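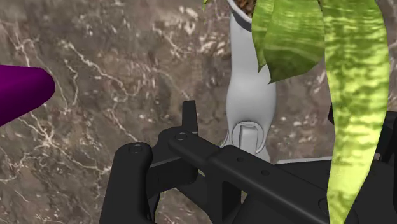
Macarena Bravo wants to know if Sivero will let her add her own objects, and yes, it will! The new simulation kit from Tosik went on sale 31/08/2026, and I've been poking at it ever since. You get 828 ready-made props and six gripper models, plus a pile of surfaces to set them on (I'm partial to the brown marble – so fancy for a test bench). Potted plants are in there too, long striped leaves and all, and I've spent way too much time steering a black gripper around one.

A one-year license is $904, and imports like Macarena's are included. My only gripe so far is the menu for swapping surfaces, which is buried three levels down and resets when you change grippers. Tosik tells me a fix is coming in October, along with a bigger plant pack.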